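Looking after small wooden pieces

Last updated: Thursday, September 3, 2026

Wooden blocks, game pieces, drawer knobs and craft offcuts all need much the same care. A shallow plastic tray is the best place to sort them.

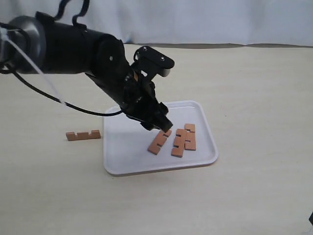

Cleaning

Brush off loose dust first with a dry paintbrush. Wipe each piece with a cloth wrung out in warm water and a drop of washing-up liquid, then go over it again with plain water. Don't soak anything. Wood swells along the end grain and painted pieces will lift at the corners.

For sticky marks, try a little white vinegar on the cloth. Old label glue comes off with cooking oil left on for 30 minutes, but it will darken bare wood, so keep that for varnished pieces.

Drying

Stand pieces on a clean tea towel with gaps between them and turn them over at half time. Leave them overnight in a room with a window open. Radiators and airing cupboards are too fierce and will split beech in particular. I lost most of a set of skittles that way one October.

Smoothing rough edges

Use 120 grit paper for splinters and 240 to finish. Lay the paper flat on the bench and move the wood over it – you get a much squarer edge. A nail file does for slots and holes. Wipe off the dust before you oil or paint.

Oiling

Bare wood looks tired after a few washes. Food-safe mineral oil is fine for anything that might go in a mouth. Put on a thin coat, leave it for a quarter of an hour and rub off whatever hasn't soaked in. Two thin coats are better than one thick one, which stays tacky for days. Linseed oil works too but smells, and the rags can catch fire by themselves. Dry them flat outdoors before they go in the bin.

Gluing

Ordinary PVA holds well if both faces are clean and bare. Scrape off the old glue first. Masking tape will do as a clamp on anything too small or too oddly shaped for a real one. Leave it for 7 hours before handling, longer in a cold shed.

Storing

Keep pieces in a cotton bag or a box with a loose lid. Sealed tubs trap damp and you will find grey spots by spring. A cedar ball keeps moths off any felt backing but does nothing for woodworm. If you see fresh pinholes with pale dust under them, bag the piece and put it in the freezer for a fortnight. Check the rest of the box as well.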